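Hurnudance Group Publishes Notes From Its Sudex Handling Demonstration

MARINO, 10/01/2021. The Hurnudance member group today released its notes on a demonstration of Sudex, the hand-held gripper tool that Vandico wants packers and small warehouses to try out. The group came away interested. It isn't ready to recommend that any member sign up.

Vandico's invitation promised "everyday handling, solved." Members have heard that kind of line before, from other suppliers, and several of them have equipment sitting under a sheet to show for it. So the group asked for plain jobs on a plain table and asked that visitors be allowed to stand close. Vandico agreed to both, which counts in its favor.

The main job was small goods and a soft bag. Soft bags are where a lot of automation talk goes quiet. The walls fold, clear plastic throws glare back at a camera, and a handle can flop into the way at any time. Vandico says Sudex is meant to collect examples of people doing this sort of work by hand, so that a robot arm can later be taught from them. A person holds the tool and does the job with its two fingers, and a camera on the tool records it.

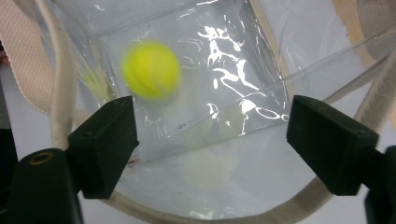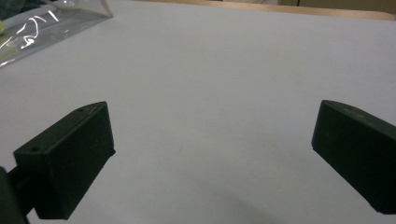 The Sudex tool at work with a tennis ball and a clear plastic bag, and over the open tabletop.

The group's first concern is simple. What visitors watched was a person working. A person with a steady wrist can make almost any pair of fingers look clever, and the invitation did not make that clear. Members who had set aside half a day to see a robot said so at the question session, and Vandico's answer was that the arm will come later. No date was given. The company mentioned June for "a wider showing" and would not say whether an arm would be part of it.

The second concern is the numbers. Vandico's handout says 566 handling runs have been recorded with Sudex at its Marino site, and that 419 of them were kept as usable. Asked what happened to the rest, staff said they were "set aside for quality reasons." That could mean a dropped item or a bad recording, and those are very different problems for a buyer. The group has asked for the breakdown in writing and has not received it.

The third is the choice of goods. Members pack glass jars, loose hardware, folded shirts and boxes with crushed corners. A tennis ball is light, bright and hard to damage. It makes a fair starting point, and Vandico never called it anything else, but it tells a packer very little about a jar of honey.

On the other side, the tool is simple and the staff did not hide it behind a rope. Questions about wear on the fingers, cleaning and spare parts got short, direct replies. Two members who arrived expecting to leave early stayed to the end. Price was not discussed, which the group thinks was a mistake with this crowd.

The demonstration drew 65 visitors. Hurnudance has sent Vandico 4 requests: the breakdown of the unused runs, a trial with goods chosen by members, a showing with a working arm and no hand on the tool, and a written price. The group will publish the replies in full when they come in, along with the dates of its letters so that readers can judge the wait for themselves.

Members who are offered a trial agreement before then are asked to read the section on recordings closely. The draft shown in Marino lets Vandico keep whatever the camera records at a member's site, and it does not say for how long.

About Hurnudance
Hurnudance is a member group for independent packing and storage businesses. It accepts no payment from equipment suppliers and paid its own way to the Sudex demonstration.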